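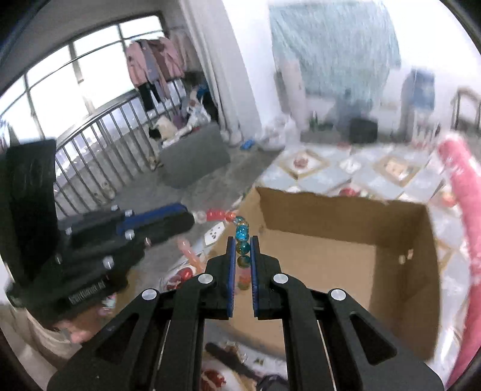 *Reading time: 2 minutes*

# Chapter 10: Comparing Parallel-Jaw Grippers

A gripper that performs well on rigid blocks may perform poorly on a string of beads. The load shifts as the string bends, the contact area is small, and a second gripper holding the other end adds tension that neither operator controls alone. For this reason the bracelet is the first test object in this chapter.

Two black hand-held grippers with blue finger pads share the bracelet between them – one pinching it between two fingers, the other touching its orange-red end. The cardboard box standing open on the floor is a typical target for the placing tasks in Section 10.2.

The chapter compares two finger designs, the Mamo and the Kekus, under the Detthorpe protocol. Each design is tried on 10 household objects. Students will record slips, regrasps and time to release, and will then judge which differences come from the pad and which from the operator.

Readers should complete the calibration exercise in Chapter 9 before continuing. Wrist cameras are treated separately in Chapter 11.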